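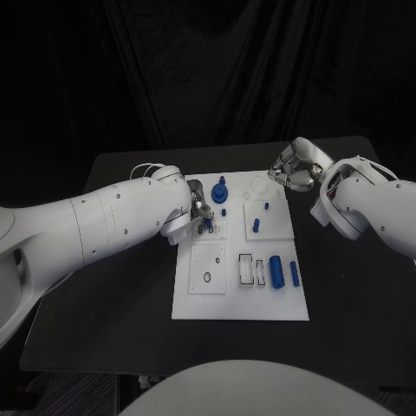 Naveed Durraniによれば、穴の寸法をいくら詰めても、入口の面取りを揃えないうちは比較にならないそうだ。前回の記事を読んでのコメントで、同じ隙間でも角が立った穴と丸まった穴では入りやすさがまるで違う、穴径だけの表は参考にしづらい、という趣旨だった。そのとおりだと思うので、今回は面取りも含めて書き直す。

はめ合い部品の寸法メモ、その2
2020年2月19日

構成は前回から変えていない。大きな白い板の上に、小さな白いプレートが三枚、溝を切った白いブロックが二つ。青い樹脂部品は七つで、歯車形のものは円盤の中央に短い軸を立ててある。受ける側を白、動かす側を青に統一したのは一月からで、それ以前は手元に余っていた材料をそのまま使っていた。机の天板が暗い色なので、白い側の輪郭は拾いやすい。

造形条件
材料は白も青もKudicoのPLA。ノズル温度は白が206℃、青が195℃。同じ銘柄でも色によって糸引きの出方が違い、青を206℃で出すと穴の内側に細い糸が残った。逆に白を195℃まで下げると層の密着が弱く、溝の縁が欠ける。温度を揃えたかったが、今回は諦めて色ごとに設定を分けた。

温度を分けた結果、仕上がり寸法の傾向も色で変わった。白の穴は設計値より小さく、青のペグは設計値より大きく出る。誤差が両側から隙間を食うので、図面上では余裕があるはずの組み合わせが、そのままでは途中で止まる。補正は穴側だけに入れた。ペグ側にも入れると、どちらで直したのか後で分からなくなる。前回の表がまさにそれで、二か所に補正が入ったままの値を載せていた。訂正しておく。

面取り
穴の入口は45度で統一した。前回はプレートごとに設計した時期が違い、面取りのあるものとないものが混在していた。ペグ先端にも同じ角度を付けたが、造形時に下になる面は最初の層が横に広がるため、図面どおりの角にならない。最初の層の広がりは、スライサーの補正値よりもカッターで一周さらった方が安定する。ただし削りすぎるとペグが傾いて入り、途中で噛む。削る量は目で決めているので、ここは再現性がない。

溝付きブロック
溝は穴より扱いやすいと考えていたが、使ってみると別の問題があった。幅方向は合っていても、長手方向に遊びがあると差し込んだ部品が首を振る。溝の底に向けてわずかに幅を狭めると収まるものの、今度は抜くときにブロックごと持ち上がる。固定は両面テープで、Serraの薄手のものから厚手のものに替えた。厚手は接着力こそ強いが、テープの厚みのぶんブロックが浮き、角を押すと沈む。薄手に戻してブロックの底面積を広げる方が筋がよさそうだ。

歯車形
歯の噛み合わせは今のところ評価していない。見ているのは軸の直角だけである。円盤と軸を一体で出すと、軸の根元に応力が集まって折れやすい。根元に小さな丸みを付けて対処したところ、相手の穴に最後まで入らなくなった。丸みの大きさと、相手側の面取りの大きさを合わせる必要がある。設計の時点で気づくべきだった。

板の割り付け
プレートの位置は、先に板へ外形を描いてから合わせている。細い線で描いた円もあり、こちらは丸い部品を置く目安になる。線が太いと中心が読めないので、製図用の細いペンを使う。鉛筆も試したが、手で擦れて消えた。

測定の手順
ノギスはDenow。穴は直交する二方向で測り、小さい方の値を採る。ペグは先端、中央、根元の三か所。電源を入れてから13分置いて零点を取り直す。説明書にそういう指示があるわけではなく、冬の朝に零点がずれたことがあって以来の習慣である。測定値は造形のロットごとに記録しており、今回の分で181行になった。表計算の列が増えて見づらくなったため、色と形状でシートを分けた。

Theresia Rainerからは、PLAをやめてPETGにしたらどうかという提案も届いている。滑りは良くなりそうだが、糸引きの調整を最初からやり直すことになる。当面はPLAのまま続け、面取りの角度だけを変えたプレートを追加する。

次にやること
・薄手テープと底の広いブロックの組み合わせ
・歯車形の根元の丸みと、穴側の面取りの寸法合わせ
・前回の表の差し替え(補正が二重に入っている行に印を付ける)

図面の寸法線はまだ清書していない。必要な方はコメント欄に書いてもらえれば、下書きのまま送る。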